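To: members' list
Date: January 2026
Subject: Re: Open day at Gullberg — what will be shown?

Dear members,

Several of you have written to ask what the open day at the Gullberg site will include, and whether it will be worth the trip for people who do not write software. One of those messages is quoted here, as it covers most of the points raised by the others.

> Our shop is thinking of sending two people in February. Before we
> book, could the organizers say whether this will be a live
> demonstration or a slide talk? The last event was mostly slides.
> We would also like to know if the simulation work will be shown,
> or only the hardware. Neither of the people we would send has a
> background in programming.
>
> Finally, is there a charge, and is there parking?

The short answer to the first question is that the program is a demonstration with very few slides. Most of the morning will be given to simulated cabinet tasks, run on the large display in the main hall, with the operators explaining each run as it proceeds. The afternoon is reserved for small groups, who may sit with an operator and ask for a run to be stopped, repeated, or started from a different arm position.

The first task on the program is work at a cabinet with a single arm. The cabinet stands at the far end of a table, the arm is mounted on a green block nearer the viewer, and the gripper has to come in at the dark band across the cabinet front without striking the panels on either side.

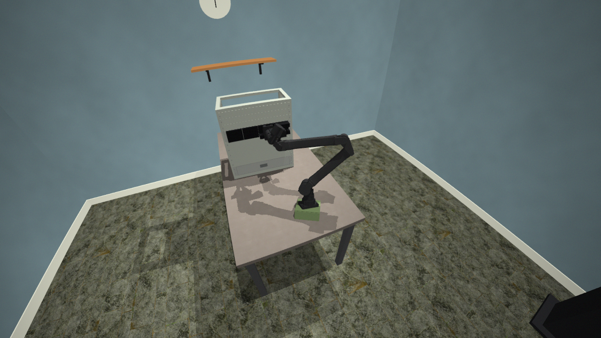 Pullora Simulation and Handling Group, Gullberg Site

Members who have only seen industrial arms at work on a line may find the pace slow. The group has asked us to mention that the runs will be shown at the speed at which they were computed. Visitors will be able to see how the arm approaches a surface, and where a small error in the elbow is carried through to the fingers. The operators consider this the most useful part of the day for people who plan work cells.

With regard to the second question, the simulation work is the main subject of the visit. The Nieminen cell, which is the physical counterpart, will be open for viewing from behind the barrier during the lunch break, but it will not be running. We regret that this could not be arranged. The cell is being refitted, and the safety inspection falls after the open day.

The same cabinet task will be shown several times from more than one arm position. We recommend that visitors watch the wrist. In this task the forearm has to reach back across the table from an elbow held well out to the right, and there is little space to spare once the gripper is up against the front.
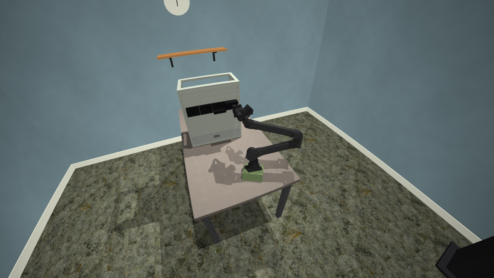 One member objected on this list that a simulated cabinet proves very little, that friction and worn runners are what cause trouble on the floor, and that an honest open day would show the failures as well as the clean runs. We passed this on to the group. Their reply was that failed runs are kept and will be shown, and that a part of the afternoon has been set aside for them. They agree that friction is the weak point of the present model. They have asked members who have measured pull forces on real drawers to bring their figures along.

The group has run the cabinet task 1545 times under the current settings. Of these, 1320 met the group's own standard for a completed run. The remainder will be available to look through at two desks near the entrance, and visitors may choose which ones they wish to have played back. A printed sheet explaining the standard will be handed out at the door. Please note that the sheet is for use on the day and should not be circulated further, as the group is still revising the wording.

Visitors will also be shown how the arm comes at the black band from below, with the wrist held low over the table and the gripper angled upward. The operators will explain how that path is chosen and what the alternatives are.
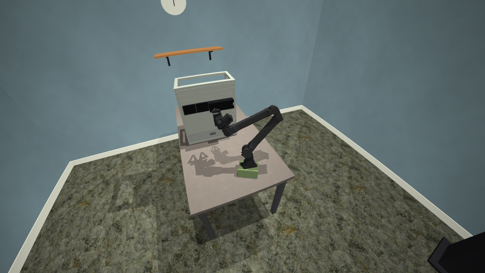 Places are limited to 48. The morning session is open to everyone who has registered, and the afternoon groups will have 5 visitors each. If you would like to be placed in a group with colleagues from your own firm, please say so when you register. Requests made on the day cannot be met.

There is no charge. Coffee and a light lunch will be provided by Madent, who are also lending the display equipment. Parking is available on the east side of the building, and the entrance is clearly signed from there. Visitors arriving by bus should use the stop before the main gate — the later stop is on the far side of the loading yard, and there is no way through on foot.

The last item in the morning concerns a different layout. Here the cabinet is an open frame with an upper and a lower drawer, and it stands on the same tabletop as the arm, well within reach. The question for this part of the program is where the gripper should wait before it commits to the upper drawer.

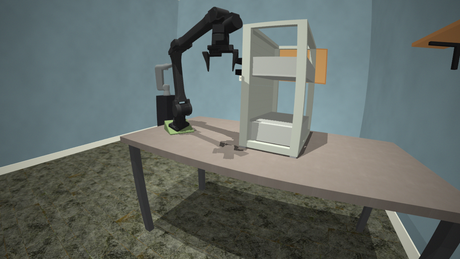 This part will be followed by open discussion. The group would welcome views from members who fit out storage areas or specify cabinets for automated handling, as they have so far worked mainly from their own assumptions about handle size and drawer travel.

No knowledge of programming is needed for any part of the day. Those who do wish to look at the task files may do so at the desks in the afternoon, by arrangement with the operator. Photography is allowed in the main hall and is not allowed at the Nieminen cell.

To register, reply to the list office and not to the full list. Please give the name of your firm, the number of people attending, and any dietary needs. Confirmations will be sent in the first week of February.

With kind regards,
The list office

Comments (3)

Registered two from our side this morning. Will the afternoon groups be put together by trade or just in order of sign-up?

I have pull force readings from a set of steel drawers, loaded and unloaded. They are on paper only. Is it all right to bring them in that form?

Please could the lunch break viewing of the cell be made a little longer than last time? The line at the barrier was slow and some of us missed the start of the afternoon.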